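Can a machine do ordinary chores yet?
General Talk > Tools and Tech
November 20, 2019

Pludik
My brother-in-law says we'll all have a machine folding shirts and clearing the kitchen counter inside 7 years. I run a small parts counter and I don't see it. Has anyone here watched one do a plain, dull job with mixed stuff on the table?

dimitriou_r
Depends what you call a chore. Same box, same spot, all day long – machines have done that for decades. Sorting a junk drawer is another matter.

Heltlow
I work on two-arm setups, so I'm biased. The job I care about lately is wallet stuff: cards, sleeves, a holder that opens. A kid can do it without looking. For a gripper it's hard, as a card lying flat gives you almost nothing to grab. 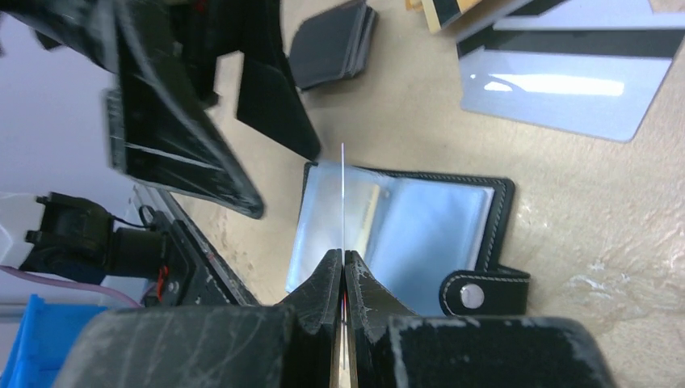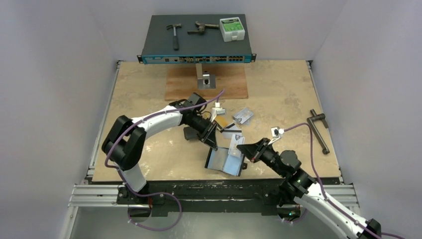 My own view is that thin flat things are a better test than lifting. Picking up a mug tells me very little. Show me a card going into a plastic sleeve 100 times with no help and I'll start to believe in the kitchen counter.

Pludik
OK, but who needs a machine to put cards away? I'd want it to sweep and put the sockets back in order.

Heltlow
You wouldn't buy it for cards. The same kind of fingertip control goes into papers, shop tickets, thin washers, lids. If it can't manage those it can't do your counter either.

Lasstead
I disagree with that. We had an arm at work loading trays, and it paid for itself without ever handling anything thin. You can set up the shop to suit the machine. Put the tickets on hooks, use bins with a lip.

dimitriou_r
Works in a shop. I'm not putting my mail on hooks at home.

Lasstead
Fair. Homes are the harder case.

Pludik
What about speed? I timed myself putting away returns in September and it came to 46 seconds a tray.

Heltlow
You'd beat anything I've worked with on mixed trays. I'd guess we're slower by a good margin, and a person still has to step in.

Pludik
Then I'll keep doing the trays. Still want something that sweeps, if anyone has one that handles metal chips.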